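Roludon Two-Arm Teaching Kit
by Trastari

Part no. 3292. In stock. Ships in 10 boxes, one of which is mostly foam.

The Roludon kit is for people who would like a two-armed robot to do a chore and are prepared to do that chore themselves first, many times, with a pair of handles. You sit at the operator station and move the two leader handles. The arms on the robot do what your hands did, a moment later and with slightly worse manners. The kit records joint positions, gripper opening and head camera video together, and saves each attempt as one episode.

Do that enough times and you have a training set. How many is enough is the question every customer asks on the first call, and we have learned to answer it with a question about the chore.

Two ways to teach

Remote mode is the one most people buy it for. Leader handles, foot pedal, monitor. The pedal starts and stops an episode, so you don't have to let go of anything. Hold it down for two seconds to throw the episode away. You will get to know this feature well.

Hand-guiding mode lets you take hold of the arm at the wrist and lead it through the motion in person. The motors carry the arm's weight while you push. It suits slow, exact work such as lining up a part with a slot. It suits clutter less, unless you have a second person for the second arm and the two of you are on good terms.

You can mix the modes in one project. The software tags each episode so you can sort them out later, when you have forgotten which was which.

What to teach it on

Our own starter project is table clearing. It sounds dull and it is a very good test. A mixed pile asks for a different grip every time: a cardboard box has corners, a plastic bottle rolls, tissue paper squashes to nothing and bubble wrap comes along whether you wanted it or not.

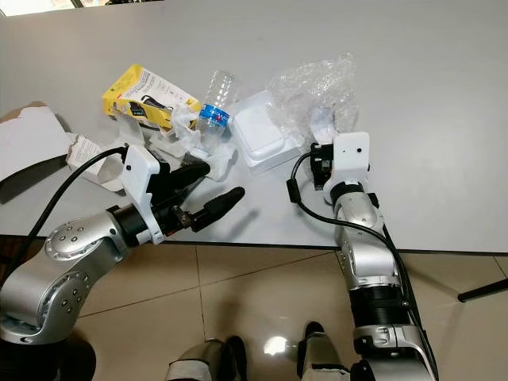
Jurić, from the customer forum: I went the other way and began with one object and one spot on the table. Got 8 clean episodes before lunch, felt great, moved the object a hand's width to the left and the trained policy grabbed at the old spot with total confidence. Wiped it all and started over with a messy table. Wish the manual had been firmer about this.

The manual is now firmer about this. Chapter two tells you to rearrange the pile between episodes, and chapter three tells you again in case you skipped chapter two. Change the order you pick things up in as well. Leave in the attempts where you fumble and recover, as long as you do recover. A robot trained only on perfect grabs has no idea what to do after a bad one, and it will have a bad one.

What's in the kit

Two leader arms with trigger handles
Clamp-on operator bench rail
Foot pedal with a cable long enough to trip on
Recording computer with Trastari Capture installed
Head camera calibration board
Spare fingertips for the grippers, two pairs
Printed manual, see above

The follower robot is sold separately. The kit works with the Rollholm torso and with most two-arm setups that take standard joint position commands. If you aren't sure about yours, send us the model name before ordering. Sending it after ordering also works, but the conversation is sadder.

Storage and episodes

The recording computer holds 1000 episodes of ordinary length before it starts asking you to move things elsewhere. It asks politely at first. Export goes to an external drive or a network folder, and the Capture software checks each file for dropped frames on the way out. Episodes with gaps are put in their own folder and left for you to judge.

You can trim the start and end of any episode. Please do. The opening stretch in which the operator finds the pedal, sits up straight and decides what to pick up first is of no use to the robot — it will learn to hesitate, and it will be excellent at it.

Setting up

Allow an afternoon. The leader arms need a solid bench, and the kind with wheels is a mistake even with the brakes on. Place the operator where the robot can't reach them. If you want to see the table directly, stand off to one side of it; most operators end up preferring the monitor, which shows the same view the policy will be trained on. If you can't tell from the head camera where a fingertip is, the robot can't either.

Run the mirror check before your first episode. It confirms that your left hand drives the left arm. Skipping it saves a minute and produces some memorable video.

Support

Phone support on Wednesday, email the rest of the week. Replacement fingertips, pedals and handle grips are on the spare parts page. Fingertips wear out, more quickly if you teach with cardboard. Order them before you need them.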